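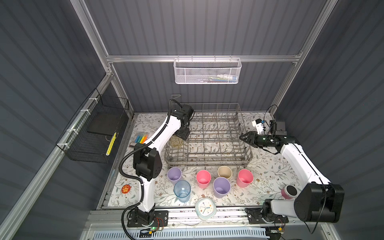

Is the Carnegie set sold as separate downloads? Yes. Each of the 10 piano trios can be bought alone or with the full recording. The CDs come in plain card sleeves that stand upright in a wire dish rack, if your shelves are full.

Who plays?
Angeliki Karamanlidis, violin, with the Utis Trio.

When do CDs ship?
Within 5 working days. Orders placed in March may take longer.

Posted in March by Achilleas Giannakopoulos

Home | Artists | Shop | Contact

Filed under: Chamber Music, Ordering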